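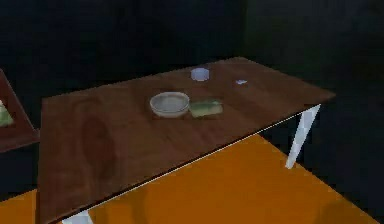

## 4. Washing-up practices and household water use

### 4.1 Background to the household component

The metered data in Section 3 show when water was drawn at the kitchen tap, and for how long, but they say little about what people were doing at the time. The household component was designed to fill that gap. It combined a postal questionnaire, returned by 1,170 households in Isdale and Gevham, with a smaller set of home interviews carried out by Bhavana Sastry and two trained assistants. Interviews were held in the kitchen wherever the participant agreed, and most did.

Both towns draw from the Renaud reservoir and pay the same tariff. They differ mainly in the age of their housing. Isdale was built largely as a company town, with small kitchens and single sinks, while much of Gevham dates from the later subdivisions to the east, where double sinks and built-in dishwashers are common. We expected this difference to show clearly in the results. It did so only in part.

### 4.2 What counts as washing up

Early in the pilot it became plain that participants and researchers did not mean the same thing by "washing up". The draft questionnaire asked how many times a day the household washed its dishes. Several respondents answered "once" and then described, in the open comment box, a day in which cups, knives and breakfast bowls were rinsed or wiped as they were used. For these respondents, washing up was the evening event with a plug in the sink. Everything else was tidying, or was not given a name at all.

The final questionnaire therefore separated three activities: a full wash, in which the sink or a basin is filled; a running wash, in which items are cleaned under the open tap; and a spot wash, in which one or two items are cleaned on their own between other tasks. A spot wash commonly involves very little equipment, often a single dish and a sponge (Figure 2). Participants in the second pilot had no difficulty with these categories, although some objected to the word "spot", and one household asked us to record soaking as a fourth activity. We kept soaking as a follow-up question.

*Figure 2. Shallow bowl and rectangular sponge on a wooden table. Computer rendering.*

### 4.3 Spot washing and the tap

Spot washing was the activity least often mentioned without prompting and the one most often seen during home visits. In interviews it was tied closely to the layout of the kitchen. Where the table or bench stood within reach of the sink, bowls and cups were dealt with as they were finished. Where the eating area was in another room, they tended to gather until someone carried them through together, and were then washed in a single run.

The Stelari meters fitted to the kitchen line record flow in short intervals, which allowed brief draws to be separated from longer ones. In the interviewed homes, brief draws clustered around breakfast and the middle of the afternoon. They were individually small, and we had first intended to set them aside as noise. Jacqueline Rolland, who led the meter analysis, advised against this after comparing the flow records with the interview notes. In homes with small children, and in those where someone worked from home, brief draws made up a considerable share of the kitchen total over a full day.

Many participants were surprised when shown their own records. A retired teacher in Isdale had described herself as a careful user who "never leaves a tap on", and the records bore this out in the sense that no single draw was long. There were, however, a great many of them. She asked for a printed copy to show her daughter.

### 4.4 Habit, upbringing and the right way to do it

Participants spoke about washing up in moral terms more often than they spoke about its cost. Some had been taught to wash glasses first and pans last, and saw any other order as careless. Others had been taught to rinse off detergent under running water and regarded the failure to do so as unhygienic. Disagreement within households was common – in several interviews two adults gave different accounts of the same sink – and we have recorded these as separate responses.

The choice of cloth, brush or sponge was also a matter of some feeling. Sponge users valued being able to clean and wipe down with one object. Brush users tended to describe sponges as dirty, whatever their age or condition. We found no clear link between the tool used and the volume of water drawn once household size had been taken into account, and we would caution against advice to the public that favours one tool over another on water-saving grounds.

Price was raised mainly by renters whose water was billed separately. Homeowners in both towns were more likely to mention the dry summers and the level of the reservoir, which can be seen from the main road between them.

### 4.5 Limits of the household component

The questionnaire relied on recall, and the discussion above gives reason to doubt recall where spot washing is concerned. The interviews go some way to correcting this, but people who agree to have a researcher in the kitchen may well keep that kitchen differently on the day. Participants often apologised for dishes in the sink, and some had plainly washed up shortly before we arrived, by their own account.

Homes with rainwater tanks plumbed to the kitchen were left out of the meter analysis because the Stelari units were fitted to the mains line only. These homes are more common on the rural edge of Gevham, and their absence should be kept in mind when the two towns are compared. Flow from the hot water line was recorded separately and is treated in Section 5, together with the energy estimates.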